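Hurus Lantern Relay

The Hurus Lantern Relay is a charity running event held every August in the town of Hurus. Teams of runners carry a lit lantern through the night between the old harbour and the sports ground at Stider, and collect money for the care of people with lung and heart diseases. The event is organised by the Detura Fund, a local charity, together with the athletics club of Hurus. It is open to adults of all abilities, and many of the teams come from workplaces, schools and amateur sports clubs.

History

The relay began as a training run of the athletics club. The members ran at night in order to avoid the summer heat, and they carried lanterns so that the drivers on the coast road could see them. After one of these runs the club asked its members to pay a small sum for every lap and gave the money to the hospital in Stider. In the next summer the run was opened to other clubs, and the Detura Fund took over the collection of the donations.

In the early years the whole course was on the public road. After complaints from the bus company, the middle part was moved to the river path at Ko, a village between the two towns. This made the course longer, but also flatter, and the number of teams increased. The river path was closed once because of flooding, and in that year all laps were run inside the stadium in Stider. Older participants still speak of it as "the round year".

Format

A team has 4 runners. Each of them must run at least one stage, and the order can be changed during the night as long as the marshals are informed. The start is at 9 p.m. at the harbour, and the course closes at 5 a.m. Teams which are still running at this time are allowed to finish, but their last lap is not counted.

The lantern is handed over in marked zones. It must stay lit for the whole stage. If it goes out, the runner has to stop and wait for a marshal, who lights it again and notes the time. At first oil lamps were used, but these were replaced by battery lanterns when the number of teams grew. One oil lamp is still carried by the opening team, and it is kept during the year in the town library of Hurus.

There are 2 classes, open and walking. The walking class was added for patients and their families, who often wished to take part but could not keep the pace. Walkers use only the section between Ko and Stider and start two hours later than the runners. No prize money is given in either class. The winning team of the open class keeps a painted wooden oar for one year – the oar was a gift from the rowing club, whose boathouse serves as the handover point at Ko.

Fundraising

Every team pays an entry fee and looks for sponsors, who promise a fixed sum for each completed lap. Spectators can buy paper lanterns at the harbour and write a name on them, usually of a relative who is or was ill. The paper lanterns are hung along the fence of the sports ground and are taken down on the next morning. In the most recent edition 3,687 of them were sold, compared with 2,709 in the edition before.

The money is used mostly for breathing therapy courses and for the transport of patients who live far from the hospital. A smaller part pays for a summer camp for children with asthma. 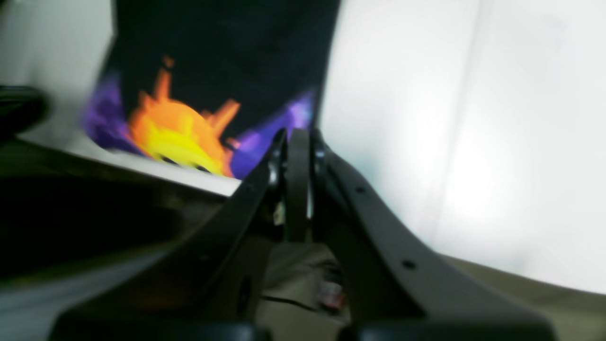

Course

The first stage follows the harbour wall and then climbs to the coast road, which is closed to cars during the night. It is the only steep part, and teams often give it to their strongest runner. The second stage goes down through orchards to Ko. From there the course follows the river on a gravel path, with no street lighting except near the footbridge. The last stage enters Stider from the south and ends with one lap of the running track.

Buses bring the waiting runners from one handover zone to the next. Spectators mostly gather at the footbridge and at the stadium, where food is sold and local bands play until midnight.

Reception

The relay is popular in both towns, although there has been some discussion about noise along the river. As a result, loudspeakers at Ko are turned off at 11 p.m. Some runners have also asked for a daytime edition for children. The organisers tried a short one on the track before the main start, and it has remained in the programme since then.

See also

Charity run
Relay race
Stider sports ground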